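Long one tonight, so put the kettle on. We've lost the best part of a month's work at Irkondale to a bit of rubber you could lose down the back of a sofa, and I'd like to save somebody else the bother.

We record people doing small bathroom jobs with hand-held grippers, toothbrush and mug mostly, and the arm learns from that. 1,191 recordings by April, and I was ever so pleased with them.

Then the arm began dropping things. It would close, lift, and let the brush slide out sideways. I blamed the software for four days (sorry, software) before I thought to look at the finger pads.

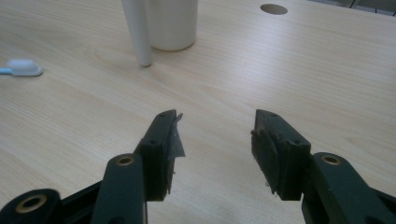
Cillix: we had this with foam pads last year. Does the damage show up in the recordings, or only once the arm has a go?

Both, I'm afraid. A person feels the slip and squeezes harder without thinking, so the job still gets done and the recording looks lovely. The arm copies the width and none of the worry.

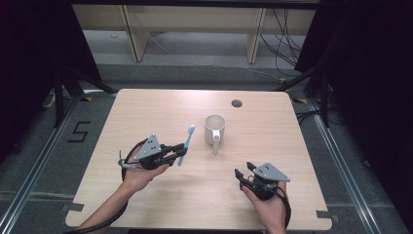

So I sat down and went back through the lot, with a great deal of tea. 79 of them had a slip I could spot by eye, and I expect there are more I couldn't.

The pads are the soft Clunska ones. Lovely grip when new, but we had no rule for changing them - we just carried on until someone grumbled.
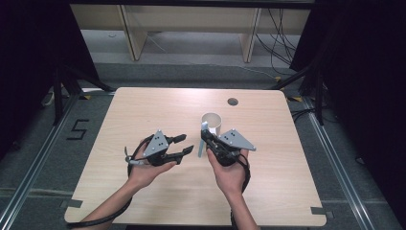 The new rule is a fresh pair every 200 recordings, written on the lid of the spares box in thick pen. I've also asked people to say so out loud if they feel a slip, even a tiny one, and we mark that recording there and then.

Pitkänen pads are on order too, a bit firmer, and I'll report back once we've given them a proper bashing.
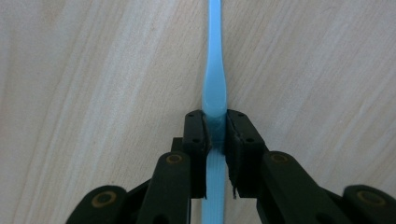
Can you rescue the bad recordings?

A few, by trimming them before the slip. The rest are going in the bin, and I'm off to bed.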